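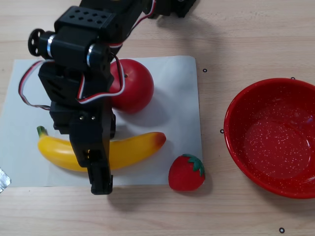
Mirror augmentation is the cheapest trick I know for getting more out of a small set of demos, so let me walk you through how we do it on Lirus. You record your runs as normal, then flip every picture left to right and negate the base and wrist roll angles to match. Check the flip by eye before you train! With the red bowl on the right, the flipped copy must have it on the left, and the arm has to head that way too – if it still swings right, you've missed a sign.

We started with 55 demos, so 110 after flipping. Siwan Rees wrote our script and I'd copy her order: flip first, crop second. I did it backwards in October and lost a whole evening (sorry, Hefin).

Now train as usual, keeping 13 of the originals back, along with their mirrored twins, for testing. I use seed 764 and three training runs, then compare them with the same settings minus the flipping.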